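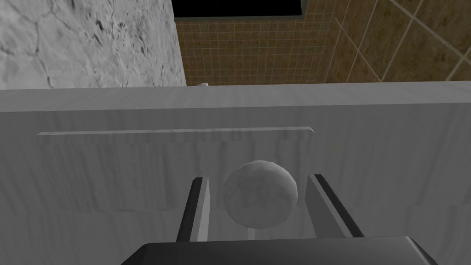 Progress report to the Gosling Fund, 3 June 2023
5 minute read

Hello again, and thanks for chasing me up so gently. I know this was meant to reach you before the half-term break and it's a bit late, mostly my fault, partly the fault of a boiler. Anyway, the Clitby oral history project is in decent shape and I've got plenty to tell you.

When I last wrote we had 9 interviews recorded and not much else. We now have 22, which is more than I promised in the application, and I'm really pleased with them. They run from quarter of an hour (a gentleman who said he'd got nothing to say, and then said one marvellous thing about eels) to a session that went on so long we had to stop and put the tea on. Most are with people who worked at the Grever cannery or had a parent who did. I'd expected the cannery to come up a lot, but I hadn't expected how often the talk would drift away from the factory floor and on to the bus. Everybody has a story about the works bus. It was cold, it smelt of pilchards, two marriages came out of it and at least one fight.

So I've changed the plan a little and I wanted to tell you properly. The application said there'd be four themes: work, home, the river and the flood. I'd like to drop "home" as a heading of its own and put "getting about" in its place. The home material is lovely but it turns up inside everything else, and when I tried to sort the clips into piles I kept putting the same ones in three places. Getting about gives us the bus, the ferry, the bicycles and the long walk over the top when the road was under water. If you'd rather we stuck to the wording you agreed, say so and I'll work round it.

Transcribing is where we're behind. I said we'd have everything typed up by now and we're a good way short. I underestimated how slow it is, even with a clear recording, and some of ours are not clear. One was done in a kitchen with a budgie. We tried Plotix for the first drafts, as we said we would, and it's been a help with the younger speakers and pretty hopeless with the older ones. It doesn't know any of the dialect words, so "slape" came out as "slate" every single time and the word for the cannery foreman came out as something I can't put in a report. I now use it to get the timings down and then type over the top of it. It still saves me an evening per interview, so I'd like to carry on with the subscription until the end of the grant.

Money next. We're under on travel, because nearly everyone lives within walking distance of the hall, and over on batteries and memory cards, which I'd put down as next to nothing. The one larger cost I didn't see coming was the second recorder. The first one started putting a hum on everything, a low one you only noticed with headphones on, and by the time I'd worked out it wasn't the fridge we'd lost 2 interviews to it. They're listenable but I wouldn't want to play them in public. Both people have said they'll sit down with me again. I bought the replacement out of the travel underspend and I've kept the receipt. I should have asked you first – sorry – and if it needs to come out of somewhere else please tell me where. The full sheet is attached with this, with the columns in the order you asked for last time.

Permissions are all in. Every person has signed the form, and we went back to the early ones who'd signed the old version without the bit about the website. A couple asked for names to be taken out and that's been done in the recordings as well as on paper. One lady asked to have her whole interview held back until her brother has heard it, and she can take as long as she likes.

The school sessions went better than I dared hope. I took the top class some of the bus clips and they listened right through, which their teacher said was not normal for the last hour of the afternoon! They then wrote questions of their own to ask their grandparents, and several came back with answers. I've asked whether we can add those to the collection. It means another round of forms, with parents this time, and I'd rather do that slowly and get it right than rush to squeeze it in.

What hasn't worked is the drop-in morning. We put it on, baked for it, and got three people, one of whom wanted the library. I think people here like to be asked in person and don't fancy walking into a room and announcing that they're interesting. I won't run a second one. I'd like to spend that bit of hall hire on an extra listening evening, as the first was packed and people stayed behind to argue about which year the flood was.

The plan from here is fairly simple. I'll finish the transcripts, re-record the hummy ones, and choose the clips for the listening post. The museum has offered us a corner by the window from July, with a bench, and we'll need the sound files with them a fortnight ahead. The booklet is drafted up to the end of the river section. I'm stuck on the flood, as the accounts don't agree and I don't want to smooth them over. At the moment I'm leaning towards printing them side by side and letting people make up their own minds.

Two things I need from you: a yes or no on swapping the theme, and your current logo, since the one I've got is fuzzy when it's printed small. If anyone from the fund would like to come to the next listening evening you'd be very welcome. Bring a cushion, the chairs are dreadful.

Clitby Oral History Project | Contact us | © 2023 | Back to top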